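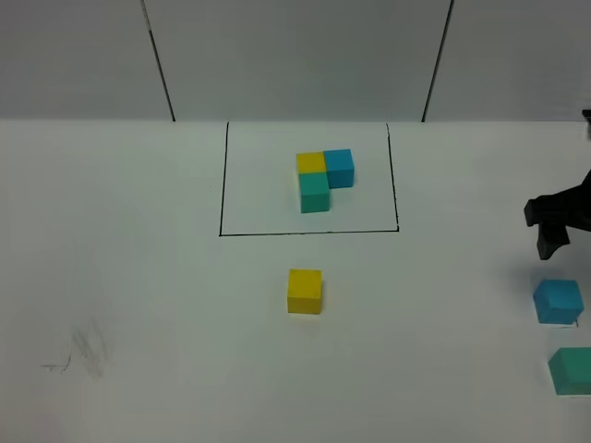
Three in, one out

10/03/2023

Quick one tonight, tea is on and I've got 30 minutes before I have to be out the door again.

So the cube puzzle. I said I'd write it up and then didn't, sorry. It's the homemade one, pack-them-in-the-box sort of thing, plain coloured cubes and a thin black line on a white table. Line goes down both sides and across the front, and the wall does for the back. That's the whole board. Cost me nothing apart from the cubes, which came from the odds and ends shop in Pidholm, in a bag with no label.

Rules, such as they are. You start with an L. Yellow and blue side by side, green in front of the yellow. (Teal? My other half says teal. I say green.) The last yellow waits outside the line, nearer to you. You have to bring it in and finish the square, and the other three musn't shift. If they do, start again.

Sounds like nothing. Try it with cold hands.

The gap is at the front on the right, so you'd think just slide it in. But you come in a bit skew, catch the corner of the green one, and off goes the whole lot. Better to lift it, hold it over, come down slow. I was sliding for the first week and losing every time.

Things I've changed since December:

No more box lid. I used the lid of an old Namow biscuit tin as the tray to begin with, but the rim got in the way and you could cheat by pushing against it. Drawn lines are much better, nothing to lean on.

Two yellows. I did have four different colours and it looked nicer, but then I wanted a version where the yellows have to end up corner to corner, and now I can't be bothered swapping back. Corner to corner is what you get with this L anyway.

Scoring. 500 points for a clean square, lose some for every knock. Played up to 500 the first night and it was over in one go, obviously, so now we just keep a running total on the back of an envelope. Best evening so far is 315 after knocks which tells you how it went.

Next job is a bigger one, three by three, but I'd need more cubes and the Pidholm shop has gone over to candles. There's a place in Surkow that does wooden ones by the bag, might go at the weekend if the car behaves. If anyone has seen them in Koo let me know, its closer for me.

Also want to redo the side lines. The front one is good and dark but I got lazy up the sides and they're faint.

Right, potatoes are boiling over. More when I've got the bigger set.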